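Teaching the Gikari kit to empty a basket

The Gikari is a kit with two small arms, sold by Ostent, and it learns a task from the demonstrations that you give it by hand. My kit came from the shop Güneş as part number 1426, together with one extra pair of fingers, part number 987. I have used it since June. In this tutorial I explain how I prepare the basket task, which is the third task in the manual and in my opinion the first one that is interesting.

The manual describes it in only half a page. I needed several evenings, so I write down the things I was missing.

What you need

The Gikari kit, with both arms calibrated
A light table with a matt surface
A woven basket, rectangular, wider than the gripper opening
A small soft object which can be squeezed without damage
The Etadetti recording software, which comes with the kit

For the object I chose a pink peach with a small green leaf. Pink on dark brown is easy to find for the software and also for your own eyes when you check the recordings later. Put the basket with the long side towards you and place the peach inside, against the front wall. This is the difficult start position, so I like to record it early, while I still have patience.

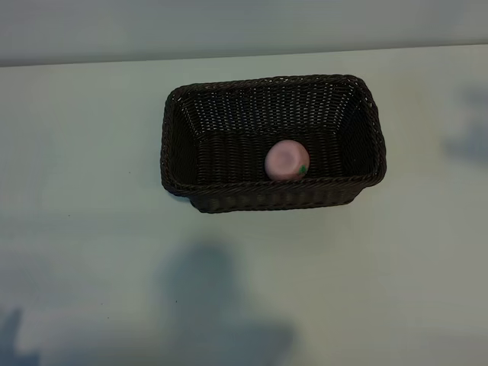 Step 1. Set the lamps

Look at the table with the arms in their rest position and see where the shadows fall. Mine fall across the table in front of the basket, and for a long time I tried to remove them completely. It was not necessary. What matters is that the shadows are soft, and that you do not move the lamps between the recordings. If you do move a lamp, start a new set in Etadetti and give it another name.

Step 2. Hold the basket with the left arm

A light basket slides away as soon as something pushes it from inside. Bring the left gripper over the end of the basket, with the long finger on the inner side of the wall, and let it stay there. Close it slowly. The force setting in the menu goes from one to ten, and for the basket I use three. The weave gives a good grip, so more force only bends the wall.

The right arm waits above the table in the meantime. Keep it high enough that it does not touch the basket rim when it travels. You should practise this holding position also with the basket turned diagonally and with the peach outside on the table, so that the kit does not learn only one arrangement.

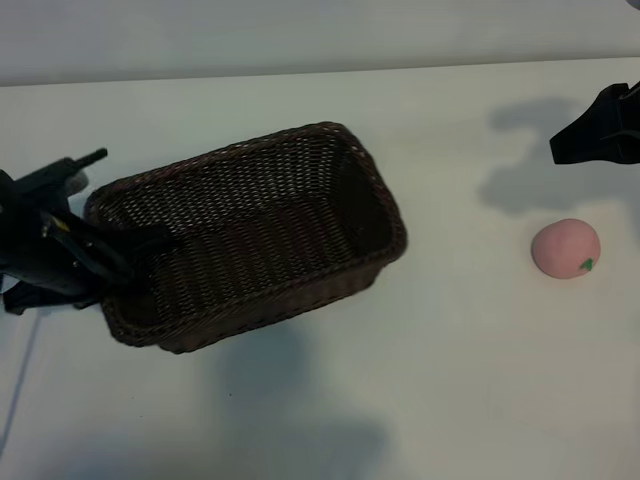
Left gripper at the end of the basket, right gripper waiting. The peach is on the table to the right.

Step 3. Grasp the object

Lower the right arm with the fingers open and go down beside the object, never straight on top of it. Then close until the soft material gives in a little around the fingertips. The first times I was too careful and stopped when the fingers only touched. A visible dent is what you want with a soft object.

Watch the wrist camera view in Etadetti while you do it. The picture becomes blurred when the wrist moves, this is normal. If it stays blurred when the arm stands still, clean the small lens with a dry cloth.

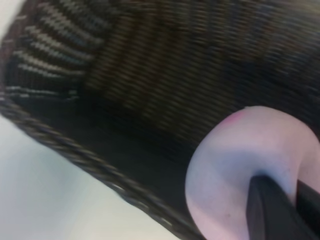
Ostent Workshop Notes, no. 30, p. 6

When the fingers are closed, wait one second before lifting. In the recording this pause is useful, because the kit then learns that closing and lifting are two separate actions. Lift straight up until you are above the rim, and only then move to the side.

Step 4. Add a second container

After the simple version works, you can put a second container next to the basket as the place for the object. I use a light blue plastic one with small rectangular openings. It is quite different from the basket in colour and in pattern, and I had fewer confused recordings than with two brown baskets.

Leave enough space between the two for an open gripper. Check this with the wrist camera — the distance looks generous from your chair and very small from the wrist. Near things also fill the whole view, so the container behind may be out of focus. I have recorded many demonstrations like this and I do not delete them.
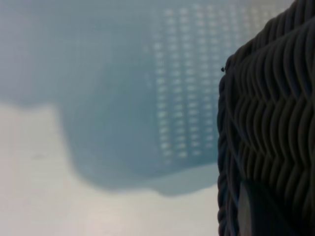
Wrist view: the woven basket close on the right, the blue container behind it.

Common problems

The basket turns during the lift. Move the left gripper closer to the corner, or raise its force by one step.

The fingers catch in the weave. This happened often with the standard fingers and less with the 987 pair, which have a rounder tip. They cost extra, and I find it a pity that they are not included.

Etadetti shows "arm busy" after a recording. Close the session, wait for the green light on the base and open it again. Ostent has promised a correction, but in my version the message still comes.

Is the kit worth the price for this task alone? For me no, but the same holding and grasping are used again in the later tasks of the manual, and the cloth task especially is much easier when you have done the basket first.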